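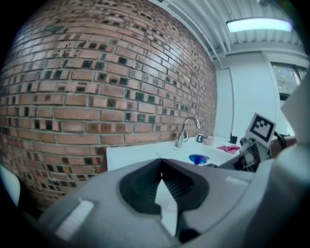 Lemmont 项目 · 手持采集与模仿学习组 · 工作记录

2021年6月12日

水池任务,标记跟踪对照,续上次。

先把结论写在前面,免得下周开会的时候我又被曲线说服:目前我不相信那个 65%。数字是从日志里读出来的,没算错,可它说明的东西比周报里写的少得多。

背景只记给组里人看。全部手持示教数据一共 3233 条,其中 800 条是在 Carrasco 的水池边录的。策略用全部数据训练,末端位姿一半来自方块标记,一半来自 Drosta 的视觉里程计,两路融合。周报的说法是“融合之后水池任务成功率 65%,标记明显有用”。后半句怎么得出来的,我翻了两遍记录没翻到。只用里程计的那次训练,数据子集不同,学习率也改过,拿来当基线不合适。

场地的问题我之前提过,再提一次。水池后面那面砖墙浅色砖里夹着深色方块,对特征跟踪太友好了,随便转一下手腕都有角点可抓。换一面白墙会怎样,没人试过。反过来,深色方块也给标记检测添乱,候选四边形多出来一大堆,靠编码校验滤掉。滤是滤掉了,每帧耗时上去了,偶尔超时丢帧。丢的帧在融合里用上一帧位姿顶替,日志里不报警。这个默认设置是谁开的我不追究,先关掉。

还有手腕视角本身。夹爪外壳占掉下面一大片,爪垫中间那条缝里能看见一点台面,操作的东西往往正好在外壳上沿附近露个边。蓝色那件小东西就是这样。人在示教时两只眼睛看得清清楚楚,网络拿到的只有这一点。所以示教成功而策略失败,我不觉得意外;策略成功我倒想知道它靠什么成功的。怀疑它学的是“龙头在这个位置,爪子往那边去”,跟物体关系不大。

检验办法很土:把物体拿走,其余不动,让策略照跑。要是轨迹差不多,那 65% 里有多少是背出来的就有数了。下午把脚本写了,还没跑,平台被占着。

另外重看了失败样本。挑了 9 条标着“跟踪失败”的,逐帧对位姿。有几条跟踪根本没坏,两路位姿到最后都一致,是松爪早了。标签是自动打的,规则是“任务没完成且标记丢失超过阈值”,而龙头附近标记本来就常被挡,于是什么毛病都归到跟踪头上。用这样的标签去证明“改进跟踪能提高成功率”,等于先把答案写进题目里。
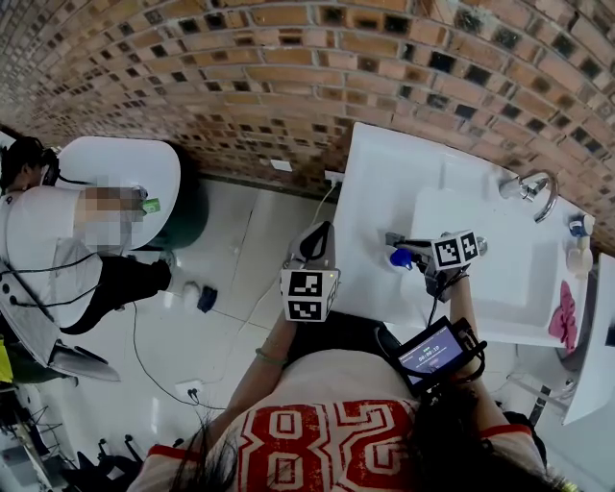 隔壁 Fenel 那边的意见是我小题大做:融合位姿和离线标定的偏差很小,管它背景帮了多少忙,位姿准就行,策略那头的毛病应该分开查。

这话有一半我同意。位姿误差和策略失败确实该分开查,我们的周报恰恰没分。另一半我不同意,他们看的是全程平均偏差。双手同时伸到水池上方的时候,两个标记会互相挡,手腕一翻,朝外的那一面角度又太斜。平均值被前面平平稳稳的接近段冲淡了,真正要紧的抓取瞬间只占很小一段。要比就比抓取前后那几帧。

顺便记一下时间同步。前臂那块小屏上的计时,目前只给操作的人看,没写进数据流。我建议写进去。现在左右两路靠录像开头的拍手对齐,漂移靠猜。左右差几帧,单手任务看不出来,递接动作就会露馅。这一条没有证据,只是不放心,标个问号。

线也要理。地砖上那根长黑线横在脚边,人挪步子不敢迈大,示教里的身体姿势都偏拘谨。对末端轨迹有没有影响不知道,至少换场地以后别指望分布一样。

待办:
- 拿走物体的空跑,做完之前不再引用 65%
- 丢帧顶替改成显式标记,并重新导出水池那 800 条
- 失败标签人工重打,先打我手上这 9 条,规则写下来再扩
- 只用里程计的基线,同子集、同学习率重训
- 白墙场地,问 Carrasco 能不能挂块布

挂布那条组里有人笑我。挂块布花不了一刻钟,去年 11月就该挂了。

——

读者留言(3)

匿名:空跑测试建议加一个变体,物体挪开一个手掌的距离。完全拿走的话,网络可能因为没见过空池子而乱动,你会误判成“它确实在看物体”。

匿名:对,这个变体要加。脚本里位置是写死的,周一改。

访客:标记互挡的问题我们也碰过,后来只在抓取段提高里程计权重,曲线好看了,成功率没动。所以你不信我能理解。丢帧改完之后能不能把前后对比也贴出来?不管好坏都想看。

——

近期记录
Drosta 里程计在反光台面上的漂移(未完)
爪垫更换前后开合行程对比
示教片段切分:停顿算不算动作结束
Lemmont 数据格式变更说明,第二稿

本站使用 Cookie 保存登录状态和阅读偏好。继续浏览即表示同意。 接受 | 设置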